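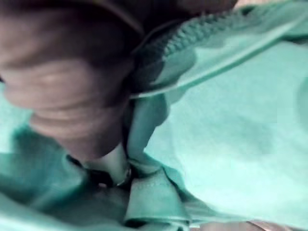
1. Zippers on soft fabrics: guidance for donors and borrowers
Belance Clothing Library, Comow. Posted 28 March 2024.
The Library has revised its instructions for the care and checking of zippered items. The main points are set out in this thread. The full text is available at the front desk in large print and regular print.

2. The revised instructions apply to all soft, fuzzy fabrics with a zipper: jackets, vests, sleeping sacks, cushion covers and blanket bags. They do not apply to rainwear or to leather, which remain under the earlier instructions.

3. The Library took in 798 zippered items last year. Most were in good order on arrival. Of those set aside for repair, the greater number had nothing wrong with the zipper itself. The trouble was in the cloth beside it, which had been caught, pulled or stretched.

4. Soft cloth folds easily, and it folds most where the zipper bends. A check made with the item hanging on a rail will often miss this. Staff are now asked to lay each item down and run a finger along the full length of the zipper, on the side where the cloth bunches.

5. The teal item at the head of this thread shows the kind of place meant. The zipper is a darker teal than the cloth, with a pale stitched edge running beside the teeth, and at one end it turns down into a sharp fold. A fold of that kind should be opened out and looked at before the item is passed.

6. Points to feel for along the teeth: a gap, a tooth that leans, a rough spot that catches the skin. Please go slowly. If anything catches, mark the place with a safety pin in the seam (never through the pile) and put the item in the repair bin.

7. Points to look for along the stitching: loose ends, skipped stitches, and any place where the edge has come away from the cloth. A loose end may be trimmed to the length of a fingernail. It should not be pulled.

8. Lint. Fuzzy fabrics shed, and the lint settles between the teeth. A dry, soft toothbrush is enough in nearly all cases. Brush across the teeth first and then along them. Wipe with a barely damp cloth and leave the zipper open until it is dry.

9. Products. The Library does not use oil, cooking spray or petroleum jelly on any zipper. These mark soft cloth, and the marks are difficult to remove. A plain white candle or a dry bar of unscented soap may be rubbed lightly on the teeth. Work the slider up and down 5 or 6 times, then wipe away what is left.

10. Caught cloth. Do not force the slider. Hold the cloth flat on both sides and ease it out sideways, a little at a time, while moving the slider back the way it came. If the cloth has not come free after 3 attempts, please bring the item in as it is. There is no charge to the borrower.

11. Washing at home. Close the zipper all the way, turn the item inside out, and wash it in cool water with other soft things. Jeans and towels should go in a separate load. Fabric softener is not recommended, as it flattens the pile.

12. Drying. Lay the item flat, or hang it over a rail with the zipper straight. An item that dries with the zipper bent may keep a wave in it, and a wavy zipper is the most frequent complaint received from borrowers. Tumble drying is permitted only where the label allows it, and on low heat.

13. Where a wave has already set, close the zipper, lay a damp cotton cloth over it and smooth it by hand from one end to the other. Leave it under a heavy book overnight. An iron must not be placed on fuzzy fabric, with or without a cloth between.

14. Storage. Zippered items are to be folded with the zipper closed and lying along the outside of the fold. The earlier practice of folding across the zipper has ended at both the main room and the Tirkach Street annex.

15. Donors are kindly asked to do the following before bringing items in: empty all pockets, wash and dry the item fully, close the zipper, and attach a note if the zipper is known to stick. A sticking zipper is no reason to keep an item back. The note saves time at the sorting table.

16. Items that cannot be accepted: those with the slider missing and the teeth torn away from the cloth on both sides, and those with mildew. Items in the first group may be left in the box marked PARTS, where the cloth is used for patches.

17. Color matching. When a zipper must be replaced, the repair desk tries to find one in the same color or one shade darker. An exact match is often not possible with greens and blues. Borrowers who object to a visible difference may say so when reserving, and another item will be offered where there is one.

18. Thanks are due to Santeri Kiiskinen of the repair desk, who drafted the revised instructions, and to the Melnychuk sewing room for the gift of thread and replacement sliders.

19. A question received by message this morning: does the guidance cover children's sleepwear? It does. For sleepwear, staff also check that the cloth guard at the top of the zipper lies flat against the neck. Where the guard is worn through, the item is withdrawn until it has been replaced.

20. A second question: may borrowers make small repairs themselves? Trimming, brushing and waxing as described in posts 7 to 9 are welcome. Please leave sewing to the repair desk. Several items have come back with the seam closed over the teeth, and undoing this takes longer than the first repair would have.

21. A third question: should a pull tab that has come off be reported? Yes, at return. A loop of cord may be used in the meantime. Paper clips should be avoided on soft fabrics, as the ends snag.

22. The instructions will be reviewed in September, before the cold-weather items go out. Comments may be left in the book at the front desk or sent by message to this account. Please give the number on the item's tag if the comment concerns a particular piece.

23. Correction to post 14: the change in folding applies to the annex from the start of next month. Items already on the annex shelves will be refolded as they are borrowed and returned.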